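The Slow Art of Filling an Envelope

The seed library at Fulside sends out its packets twice a year, and if you've ever had one land in your mailbox, you'll know the brown paper envelope with the flap folded over by hand. I'd been getting mine for several seasons before it occurred to me to ask who did the folding. So in September I wrote to the woman who runs the mailings, and she wrote back the same evening to say I was welcome to call, provided I didn't mind her working while we talked.

I didn't mind a bit. She has been doing this long enough that her hands seem to get on with it while the rest of her tells you a story, and she has a great many stories. She asked me to leave her name out ("put down that it's the envelope lady, that's what they call me anyway") and I've kept my word.

The fall mailing this year came to 438 envelopes, up from 200 the year she started. She told me she used to do the whole thing at her kitchen table, with a bowl of seed packets on one side and a cup of coffee on the other, until the coffee went over one evening and took a whole stack with it. Now she won't have a drink in the same room.

"What you want is a big plain table and nothing on it but paper," she said. "I'd take a good table over a good chair any day. You need space to lay a few out at once, so you can open all the flaps and then go back and fill them. If you do them singly, open, fill, close, open, fill, close, you'll be there until Christmas."

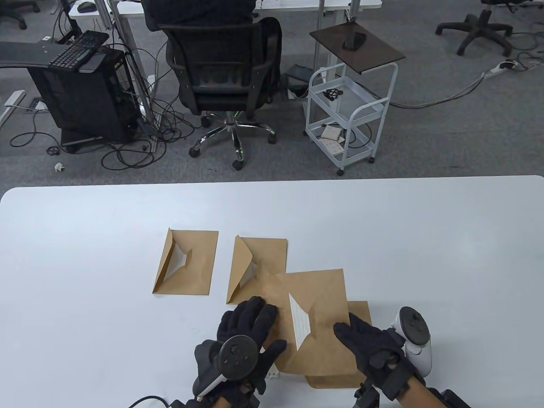

She is particular about kraft paper, and she can talk about it for a good long while. She likes that it takes pencil and that it folds where you tell it to, more or less, and she likes it best when it's been handled a little. "A brand-new envelope is stiff as a board. I open the flap and push it right back, and I'm not gentle. People see me do it and they wince! But if you're gentle with it, the flap comes down again just when you've got your other hand full, and then you've got beans all over the floor."

Beans came up more than once. The year she still calls the Hultow year, after the climbing bean that everybody wanted, the packets were so lumpy that the envelopes wouldn't lie in the boxes, and she had to take out every last one and flatten it again with the heels of her hands. I asked if that was the worst of it. She thought about this, and said no, the worst was the spring they tried gummed flaps, which stuck to each other in the damp and had to be steamed apart over a kettle.

These days she orders from Ikonen, a small paper firm that lets her buy by the carton, and she goes through the envelopes before she starts, putting aside the ones with a bad seam. The bad ones don't get thrown out. They go home with her and end up holding buttons, stamps, spare keys and, she admitted, a fair number of other empty envelopes. 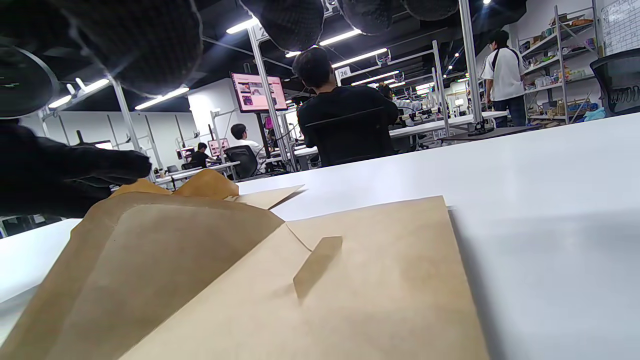 Do you ever wish the packets could go out in something quicker, like the padded mailers everybody else uses?

"Oh, people ask me that every spring. We tried padded ones for 2 mailings and I didn't care for them. They cost more, they took up the whole shelf, and you couldn't write on them properly. With paper I can put a little note on the back — sow these early, or watch out for slugs — and folks tell me they keep the envelope in the shed all summer long because of it."

I told her I had one of hers in my own shed, with a note about thinning carrots that I have read every year and never once obeyed. She laughed at that for quite some time, and then wanted to know how the carrots had done. (Poorly.)

We talked on for a while after that about storing seed, and about her long quarrel with the label printer, and about whether a folded flap really holds as well as a taped one. She says it does if you crease it twice. Before I hung up she made me promise to send back any envelope still fit to be used again, and to mention that the list for the spring mailing opens in January.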